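# Workshop tips I brought home from the Bestuswood open day

I went along to the Bestuswood open day in Tolville mostly for the coffee and the free offcuts, and I came home with a pocket full of notes. The robot demonstration was in the back hall, and Luminița Bratu, who ran it, was very patient with those of us who only know hand planes and glue bottles! So, a few things worth trying in your own shop.

**Screw your work board down.** Clamps are fine, but they always seem to sit right where your elbow wants to go. Two screws along the front edge hold a board nicely, and you can put fresh ones in the same holes for years.

**Think about pegboard for the bench, too.** I've only ever hung it on a wall, but a perforated top lets you bolt a jig down wherever you need it – and move it again by August when you change your mind.

**Clear the front half.** Keep the small pieces toward the back and leave yourself bare wood to work on. My own bench has not looked like that since I built it, I'm sorry to say.

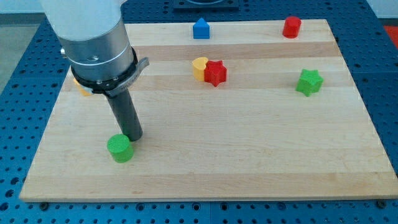 **Go slowly near the surface.** Luminița told us she always programs the last little bit of travel slower than the rest, and I've started doing the same with my drill press. Far fewer torn edges on the maple.

**Use color for sorting.** A dab of paint on the end of each jig part saves a good deal of squinting. I did 62 of mine in one evening, with the radio on, and I still have half a can of green left over if anybody near Tolville would like it.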